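Food & Drink | People

Running a noodle shop in a town with no noodle shops

Thịnh Đỗ opened his place on the harbor road in Perkcombe in March, in what used to be a shoe repair shop. It has 22 seats, one long counter and a kitchen he describes as "a hallway with gas." Most days he is in by five in the morning to start the broth.

He did not train as a cook. He spent nine years in Plovthorpe scheduling deliveries for a furniture company, and cooked at home on weekends with his cousin, Quang Hứa. The two of them sold soup from a folding table at the Kumsa market for two summers before they looked for a building.

"The market was a good test because people could walk away," Đỗ said. "If the soup was bad, we saw it in the bowl. They left it on the wall and went to get a sausage."

The first summer they sold 2,402 bowls. The second summer it was 2,938. Hứa kept the numbers in a school notebook, along with the weather and what they ran out of.

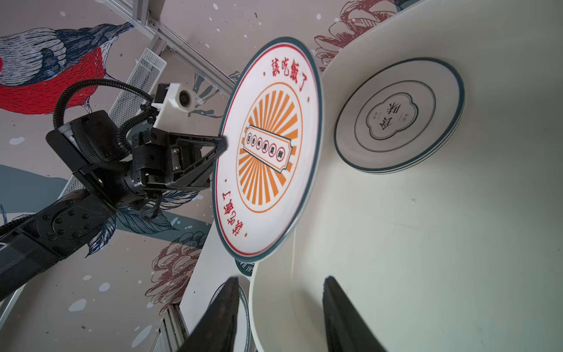 Rent was the hard part. The landlord wanted a deposit of 4,000 and a three-year lease, and the bank in Grudenska turned them down twice. The third time, Hứa brought the notebook.

"I don't think the man read all of it," he said. "But he turned the pages for a long while, and then he asked what star anise was."

The menu has stayed short. There is a beef broth, a chicken broth, a dry noodle dish with pork, and one thing that changes. Đỗ would like to add more, but the stove has four burners and two of them are always taken.

I asked about prices, which some people in town have complained about. He did not argue.

"Bones cost more than they did. Herbs come from Plovthorpe twice a week and I pay for the van. I put the price up once, in June, and I told people at the counter why. A few of them stopped coming. Most of those came back when it got cold."

The busiest service so far was the night of the boat parade, when they served 168 people and closed early with nothing left but rice. Hứa burned his wrist and worked the rest of the shift with it wrapped in a wet towel.

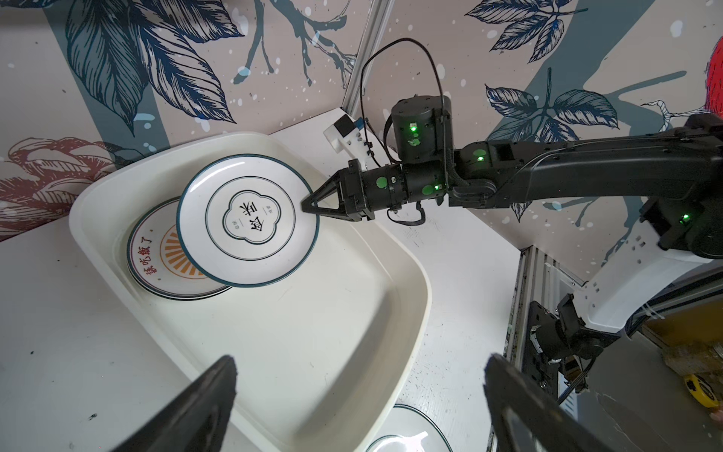
Neither of them wants a second location. Đỗ has been asked about it by two different property agents, and he gave both the same answer.

"I have one pot I trust," he said. "I would have to be in two kitchens at five in the morning."

What he does want is a day off. They have hired a part-time cook, a student from the college, who is learning the chicken broth first. The beef takes longer, and Đỗ still tastes it every hour.

"She's good," Hứa said. "She salts better than he does."

Đỗ said that was true, and went back to check the stove.

The shop is open for lunch and dinner, and closes when the broth is gone.

14 comments | 61 shares

Contact us | All rights reserved | Back to top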